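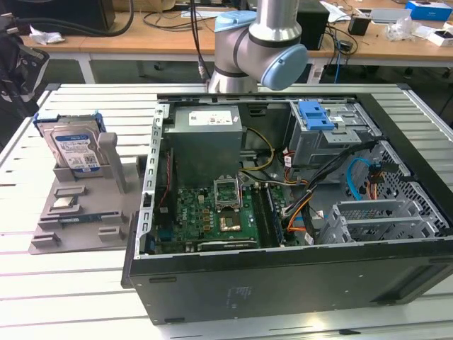 Les cloches de Skaredmont vont-elles se taire le matin ?

Le conseil municipal votera en mars un arrêté qui interdit toute sonnerie et tout appel à la prière avant 9 heures, paroisse, temple et mosquée compris.

COMMUNIQUÉ DE PRESSE
Collectif Kedach - Skaredmont
Pour diffusion immédiate

Le collectif Kedach demande le retrait du projet d'arrêté sur les « émissions sonores à caractère cultuel ». Texte transmis aux associations 48 heures avant la commission. Pas de réunion publique. Pas d'étude acoustique jointe au dossier, malgré deux courriers restés sans réponse.

706 habitants ont déjà signé notre pétition. Des croyants, des non-croyants, des gens de la rue Haute qui se plaignent du camion-benne de 6 heures et jamais de l'angélus. La liste a été déposée à l'accueil de la mairie, contre récépissé.

Ce que prévoit le projet :
- interdiction de 20 heures à 9 heures, dimanches et fêtes compris
- amende de 1 000 euros à chaque constat, payable par l'association gestionnaire du lieu de culte
- dérogations au cas par cas, sur dossier, signées par le seul cabinet du maire

Ce dernier point surtout. Qui obtiendra la dérogation pour la nuit de Noël ? Qui l'obtiendra pour l'Aïd ? Aucun critère dans le texte. On nous répond « bon sens ». Le bon sens ne se plaide pas devant un tribunal administratif.

« On nous parle de neutralité, mais un maire qui trie les fêtes une par une, c'est tout sauf neutre, déclare Ha-neul Seok, porte-parole du collectif. Nous voulons une règle écrite, la même pour tous, discutée avec les riverains. »

À Brerbridge, commune voisine, la question a été reglée autrement : une charte signée par tous les cultes, un volume maximal mesuré en façade, un seul numéro à appeler en cas de gêne. Elle tient sur une page. Nous l'avons envoyée à chaque élu de Skaredmont.

L'adjoint aux affaires générales, Si-woo Noh, a indiqué par téléphone que le texte « pouvait encore évoluer ». Nous en prenons acte - et nous attendons la nouvelle version par écrit avant le vote.

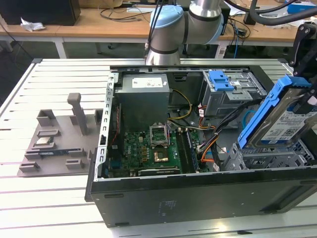 Nos demandes

Retrait du projet dans sa rédaction actuelle. Ouverture d'une concertation avec les lieux de culte, les riverains et les commerçants de la place. Mesures de bruit publiées, y compris pour la voirie et les livraisons. Suppression du régime de dérogation, ou à défaut des critères inscrits dans l'arrêté.

Si le texte est adopté en l'état, le collectif déposera un recours. Notre avocate y travaille déjà.

Rassemblement et permanence

Rassemblement silencieux devant la mairie le soir du vote, à 18 h 30. Pas de banderoles de partis, merci. Permanence pour signer la pétition tous les matins de marché, salle Yoon, entrée par la cour. Les signatures papier et en ligne sont comptées séparément, les doublons sont retiré.

Contact presse

Ha-neul Seok, porte-parole, collectif Kedach. Interviews possibles par téléphone entre midi et 14 heures, ou sur place avant le rassemblement. Copie du projet d'arrêté et de la charte de Brerbridge sur simple demande.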